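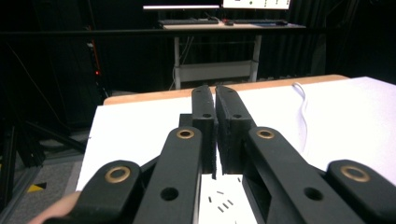 Bujar Obradović wrote to me that he wipes his sharpening stone with kitchen oil and now it is sticky like honey, and can it be saved? Yes, it can. Olive oil and sunflower oil become gummy with time and close the pores of the stone. Put the stone in hot water with dish soap for one night, scrub it with an old toothbrush, and let it dry standing on its side. If it is still sticky, do it once more.

For the next time, choose a water stone and use only water. It is cleaner and you don't need to buy anything.

Which stone to buy

For kitchen knives two sides are enough: 1,000 for the edge and 3,000 for finishing. I had a very fine stone too, but for tomatoes and onions I did not feel a difference, so I gave it to my cousin. Mine is from Skeltine and cost 34 dollars. The cheaper one from Ankrah became hollow in the middle after one winter.

How I do it

Soak the stone 10 minutes, until no more bubbles come up. Put a damp towel under it. Hold the knife low, so that two coins would fit under the back of the blade, and push it away from you with light pressure. Go on until you feel a small rough line on the other side - this is the burr. Then turn the knife and do the same.

Finish on the 3,000 side with almost no pressure. Wash the knife by hand and dry it at once.

Electric sharpeners

They are fast, but they take off much steel. If you use one, unplug it before you clean the metal dust out, and don't let the cord lie where the blade passes. The same is good for a mixer or a slicer. 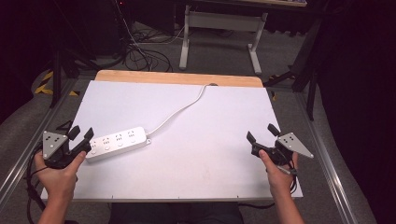 Power strip with a switch for each socket.

Storing

Knives which lie together in a drawer lose the edge quickly. A magnetic bar is good, or a simple cover folded from thick cardboard and closed with tape. I change my covers every April, when I clean the drawers anyway.

Ceramic knives are another matter. I don't sharpen them at home.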